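Okavia: Teaching Two Arms to Sew, Badly

Project report, shared workshop build

The plan in September was to get two robot arms to put one stitch in a practice pad. My own hands can't sew on a button, so the machines had no family tradition to live up to. I named the project Okavia. The control code is called Kedus and the motion planner is Tirkari, which took longer to name than to write.

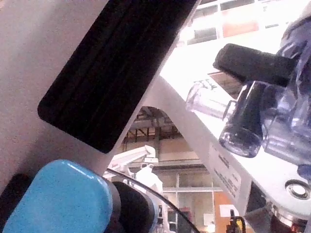

Most of the early budget went on cables. I spent 18 evenings on the wrist wiring alone, and six of those were spent undoing the previous one. Kedus had grown to 1045 lines by then, a fair number of them comments apologizing to whoever reads it next.

The stitching task

One arm holds, the other pulls, and the needle goes between them. Passing it across is the hard part. If both grippers squeeze at once the needle twists, and if both let go you get to practice finding a needle. Thread is worse. It drapes over whatever is nearest, and Tirkari has no opinion about thread at all.
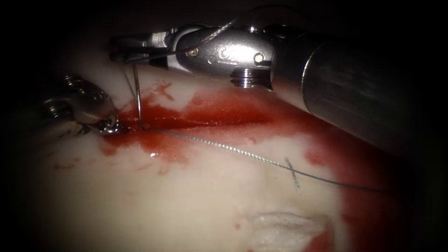 What I would change

Slower closing speed on the jaws, and a proper log. Mine has 54 entries and more than half say "again." I would also plan for slack in the suture before planning anything clever. 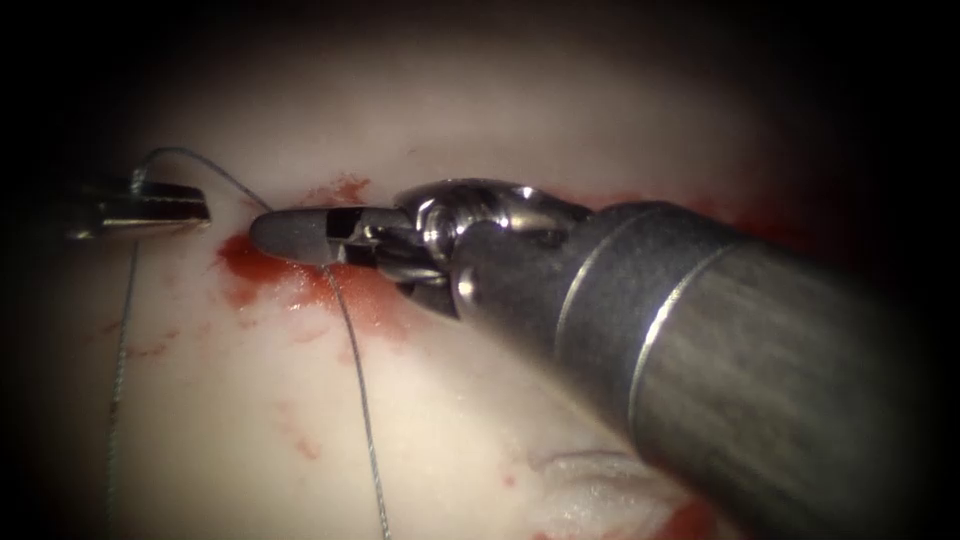
By Crescencio Figueroa
Quezada Workshop, student projects

The next version gets a thread model, even a crude one. Tirkari will have to be rewritten for it. The name stays.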